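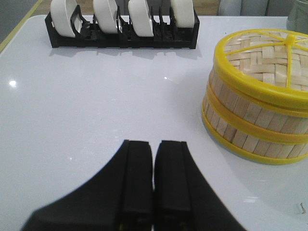 Brovik Kitchen Rental - Common Questions

Which items come with the tabletop set? The plates, dish rack, bamboo steamer and electric pot are all included. Plates go back on edge in the black rack, one to a slot. Please quote item 963 when you book.

Can I use the pot without the lid?
Yes, but keep the lid with it for return.

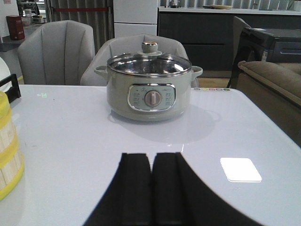 Electric pot with glass lid and front dial

How should the plates be returned?
Washed and dry. Extra plates can be added up to 16.
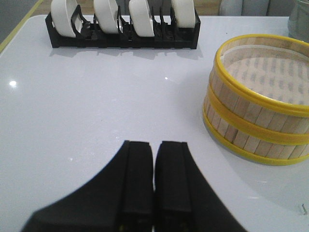 White plates in the dish rack

Is the steamer dishwasher safe?
No - wash it by hand and leave the lid off until it dries.
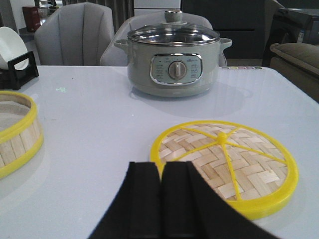 Booking and Returns

How long can I keep the set?
Up to 9 days.

Updated 7/4/21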